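Moving a Reporting Service Off an Old Runtime: An Interview With the Geltanside Platform Group
2019-08-23
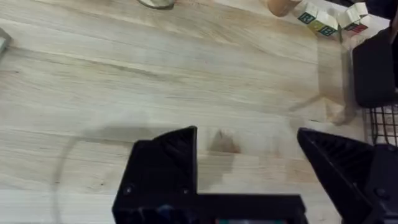
The reporting service at Geltanside had run on the same language runtime for nine years when the platform group was asked to replace it. The group's lead engineer met with the newsletter to discuss the work, which began in January.

"The service produces the monthly statements for every regional office," the engineer said. "It had 547 tests, and on the first run under the new runtime fewer than half of them passed. Most of the failures came from text handling. The old code treated bytes and strings as the same thing."

The group first considered a full rewrite and decided against it. The code was instead divided into 5 packages, and each was converted and released separately. Mestska, the internal library that reads the account files, was converted first, as the other packages all depend on it.

Asked which part proved most difficult, the engineer pointed to date parsing. "Wolde, our scheduler, stored its timestamps without a time zone. The old runtime compared them with zoned values and raised no error. The new one refuses. We had to decide what each stored value meant, and in a few tables there was no written record."

Both versions ran side by side for 3 months. Each night a script compared their output line by line and sent the differences to the group. The first report listed 900 differences, nearly all of them caused by a change in rounding. The finance office reviewed the new rounding rule and approved it in writing before the old version was switched off.

The Lereck office, which keeps its own copy of the service, has not yet moved. "They have local changes that were never merged," the engineer said. "We have asked them to send those as patches - even untidy ones - so that we can test them against the current branch."

Offices that still call the old command-line tool should update their scripts to use the new entry point. The old name will continue to work until the next major release and prints a warning each time it is run.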